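Open day at Breten, and the blocks I can't stop thinking about

I finally made it to the Breten open day in August, after two years of promising Fiona Dow I'd come. She works on the toy side of the building and had been telling me all about it, so of course I drove out to Trotlow with half a bagel in my lap and got there twelve minutes after the doors opened. Parking was fine! Go in by the Kneath Road gate if you ever visit, the other one was closed and I had to turn around in somebody's loading bay.

You get a sticker with your name and a paper map, and then you're more or less on your own. The ground floor is all packing and storage, and I'll admit I hurried through it (lots of cardboard, very nice people). Upstairs is where it got good for me. There's a long hallway with old catalog pages on the walls, and the one I liked best was an order form from a toy store in Inutport that wanted 1298 spinning tops. I'd love to know how long those took to sell.

Then you come to the rooms with tables, and this is where Fiona found me. She'd set aside a bit of time to show me the shape blocks, which I'd been picturing as the usual wooden kind with the paint chipping off the corners. Nope, plastic, in good strong colors, laid out on a big pale maple board. I'm a sucker for maple. I have a cutting board at home that I oil more often than I clean my oven, and I was more taken with the grain and the little dark knots than I probably should have been at a toy event.

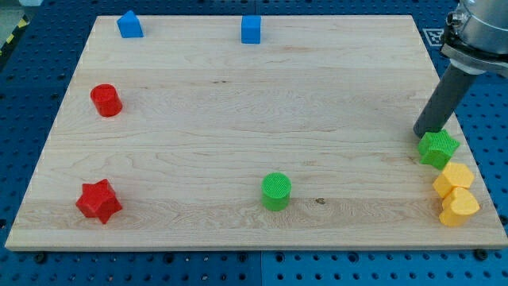

My favorites were the stars. They're nice and thick, five points each, and there's a red one and a green one, so naturally I started planning a Christmas garland in my head. The blue ones are a really bright cobalt, and one of them has a pointed top like a little house. I asked Fiona if it was supposed to be a house or an arrow and she said kids settle that for themselves. My nephew would say rocket. Everything is a rocket with him.

I also liked the green cylinder more than I expected to like a cylinder. It has this fine crosshatch on the top, and next to the smooth sides it looks almost like a fancy jar lid. The red cylinder is a short little thing and would make a perfect stool for a very small bear.

We talked so long about colors that I missed the noon talk in the big hall, which was apparently about shipping, so no tears. Lunch was a cheese roll and a coffee from the cart out back. The line was long but it moved, and I got chatting with a couple who had driven 200 miles and were planning to do the whole building twice.

Last stop was the shop by the exit. I bought a puzzle with 77 pieces (why 77? the girl at the register didn't know either) and a tote bag I didn't need. No shape blocks for sale that day, sadly, but Fiona says to ask again in the fall, and I've already put it on the fridge calendar.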